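The studio behind Dondosville would like you to know that its new game has consequences. It says so on the store page, twice, and the lead writer said it again when I called. I have played a lot of games with consequences. Most of them remember whether I was rude to a shopkeeper.

Jovis, a small outfit that made its name with the gloomy river-trading game Medina, is now 31 months into a town game in which every resident is supposed to hold a grudge, owe a debt or both. You play a clerk. You settle arguments over fences and inheritances, and the town rearranges itself around your rulings.

"We wrote 190 residents," the lead writer told me. "Each one has an opinion about the others, and it changes. You can lose a friend on day two and not find out until winter."

I asked how a player would tell that apart from a bug.

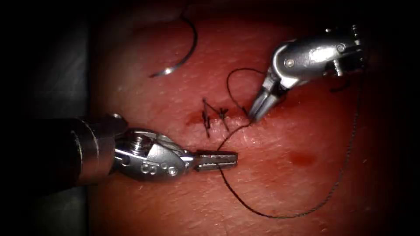
There was a pause on the line. "That's fair," the writer said. "Early testers did report it as a bug. So now people gossip more. If somebody is mad at you, their neighbor will probably let it slip."

The build I was sent lasted six hours. In that time I heard the same piece of gossip about a stolen goose from four residents, word for word, and one of them was the goose's owner. The writer groaned when I brought this up and said the repeat lines were on a list. The list, as of this week, has 3,231 items on it. In June it had 2,643. I pointed out that it seemed to be going the wrong way.

"We hired more testers," the writer said. "They find more things."
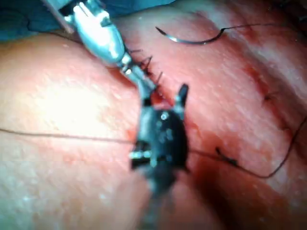 Can you finish the game without taking a side in the big family feud?

According to the studio you can, but both families will treat you as an enemy by the last chapter, and the mill ending is closed to you.

My bigger worry is the card game. Dondosville has one, called Soditz, and a good third of the disputes can be settled by playing a hand of it in place of ruling. I found it thin. You bluff, the other side bluffs, and whoever has the higher suit wins. After ten rounds I was skipping it whenever the game let me.

"People either love Soditz or they leave it alone," the writer said. I asked which of the testers loved it. "A few. One of them wrote a strategy guide."

Was the guide long?

"It was a page."

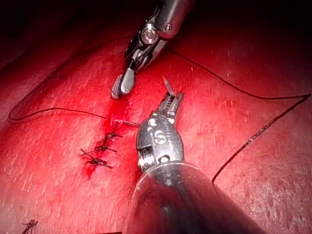
Robotic instruments at a sutured incision.

To be fair to Jovis, the writing is sharper than it was in Medina, where everyone talked like a ship's log. I laughed at the baker. I felt bad about the widow and her wall, and I went back to an old save to see what would have happened had I ruled the other way. She moved out in both versions. The writer would not say if that was intended.

"You'd have to play it a third time," I was told. I may not. 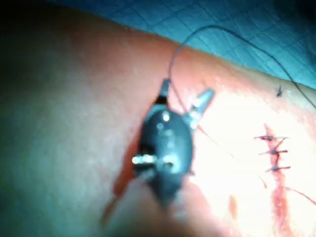 Price, platforms and the missing date

The studio plans a computer release first, with consoles to follow "if the first one pays for the second." There is no date. I asked for a season and didn't get one of those either. The price will be close to what Medina cost at launch, and there won't be a paid early version. The writer was firm on that point, more firm than on anything else we discussed.

Saves from the preview build won't carry over, so my widow is gone for good.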